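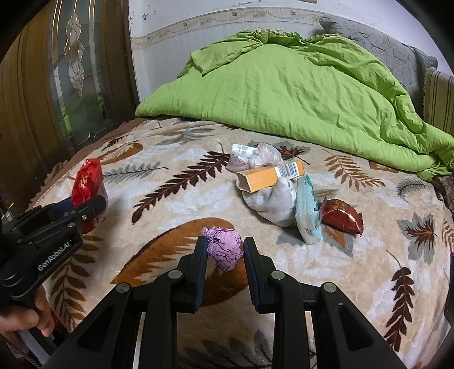 Elfriede Gisler wondered whether I was making it harder than it needs to be, and she may well be right, so I'm asking all of you.

My bed is where everything ends up. Wrappers, odd socks, snack packets, boxes I've torn open and not dealt with. Every night I shove it all to one side and every morning it's back under the duvet with me. I've got a patterned plush blanket on top and the crumbs vanish into it. How do you clear a bed quickly, and keep it clear? I have maybe 15 minutes before work, no more.
Posted by Pidness

Staven
Rubbish first, always! Take a carrier bag round and only pick up what's going in the bin (scrunched paper, empty packets, torn boxes), and don't stop to fold anything. Then socks and clothes in one heap, then whatever's left goes on a tray. Strip the blanket off last and shake it out of the window or over the bath. I do mine in 10 if the radio's on. For keeping it clear, I hung a bin bag on the door handle by my bed, ugly but it works. Check inside boxes before you chuck them, I once binned 2 perfectly good cereal bars and sulked all day.

Jorholm
just stop eating in bed

Lüthi
Bit harsh, Jorholm! I eat in bed too, but I keep the snacks in a shoebox and the empties go back in it. Plush blankets are a pain for crumbs, try a dry rubber glove, it drags them into a line and you can pick them up. Wash it cool and inside out, mine went bobbly on a warm wash in April and never recovered.

Search help topics Go
Last updated: 2024-08-09
Contact us | Copyright | Back to top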